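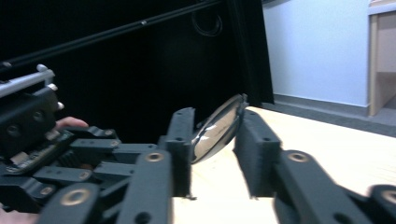 benchrat50
Went to the open day at the Flesstead workshop in Flollidham last month and finally got a close look at the Evow hand grippers. They let visitors work them at a table, and you squeeze and the two fingers close. The one I watched had a thin round glass lens pinched between the gray fingertips, tilted over a bit, and the pads are just flat blocks with small holes in them. I expected rubber. The staff said a set of fingers costs them 2 hours of print time. Anyone else go?

tolliver_k
I was there in the afternoon. Good day, bad parking. Did they tell you what the lens was for? I asked and got "handling practice."

benchrat50
Same answer. I think they want thin curved stuff because it's hard to hold.

pallet_jack
Sorry but a person squeezing a gripper is not a robot demo. I drove 50 miles for that. Mahama had a full arm running at theirs last October.

tolliver_k
Mahama also had a rope and you stood behind it. I'd take the hand tool. The person doing it learns where the fingers slip, and that's what they record.

pallet_jack
Fine, but put the arm next to it. The flyer said robots.

nine_volt
Flyer said "robotics open day," I still have it. Does anybody have a shot of the pads from the inside? I want to print a pair.

benchrat50
Best I've got:

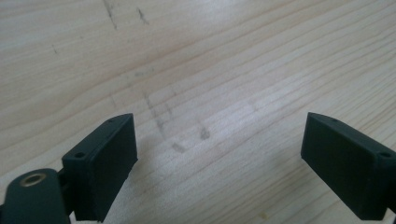

Fingers open over the tabletop, brass insert at lower left.

nine_volt
Thanks, that helps. So there's a thin rim around the pad. Is that insert threaded? And what are the gray smudges on the wood?

benchrat50
Looks threaded to me – didn't get to put a screw in it. No idea on the smudges, could be pencil.

pallet_jack
If it's the printed plastic rubbing off I wouldn't want it near a lens.

tolliver_k
You can't tell that from a picture. Email them, they answered mine in a day.

nine_volt
Will do. Going to start with PETG and

see how the rim comes out.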